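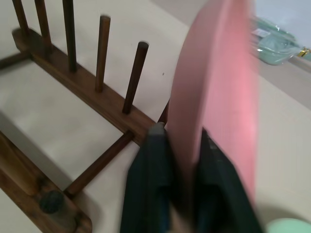 January, 4 pm. Doll stand trial for the Skalis shop display, second fitting. The Hinojosa dolls stand 613 mm tall with shoes on and tip backwards on the Trendico base whenever the hair is heavy. Wire waist clip opened by 2 mm; holds, but marks the dress fabric. A row of round upright dowels on one base rail, as on the dark brown dish rack, would support the back without a clip — to be drawn up at 129 mm spacing, which suits the wider skirts.

Heriberto Chávez wants the girls' outfits from Ukach shown with the shoes visible, so the rail must sit behind the heels. Felt pads on the dowel tips, glued, not pinned.

Still open:

- stain or leave bare (stain may rub off on white cotton)
- 4 dolls per rail, or fewer with the hats on
- price tags — tie to wrist, keep off the hair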